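Renavetti Foam Box Set

I started selling these after my cousin Lensa Seyoum moved into a dorm and her cups came out of the suitcase in pieces. The Renavetti set is a plain white styrofoam box with a pale yellow liner and a folded foam sheet that goes in with your things. It's thick-walled and light, and one person can get it up the stairs without swearing (I've tried, with a bag on each shoulder!).

What do people put in them? Mugs, mostly, and little bottles of face stuff, and one customer sent a whole set of coffee cups to her sister. I like to stand the foam sheet up along one side while I'm packing, then fold it over the top at the end. You can cut it with kitchen scissors if it's too long – just go slowly or you'll be picking up crumbs all evening.
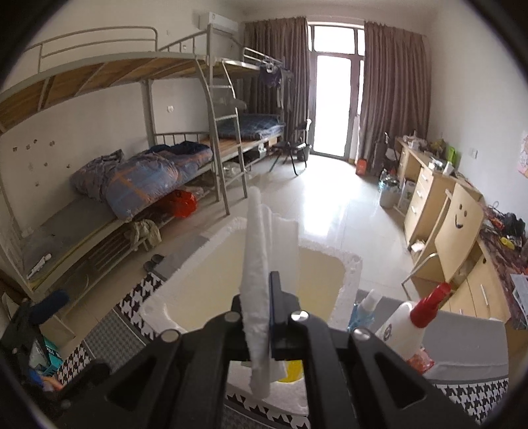
The walls do shed a bit when the box is new. I give mine a quick once-over with a soft brush, outdoors if the weather's nice. Please don't use strong cleaner on the inside. A damp cloth is plenty, and the liner lifts out so you can shake it.

Order code is 3961 for the box with liner and sheet, or 2987 if you only need spare sheets, which come in packs of 5. Adanech Weldu packs the orders and she's quick, but the end of September wiped us out and the spare liners are still on their way. Write to me if you want one put aside – I keep a list by the phone.

Last updated: Saturday, October 17, 2026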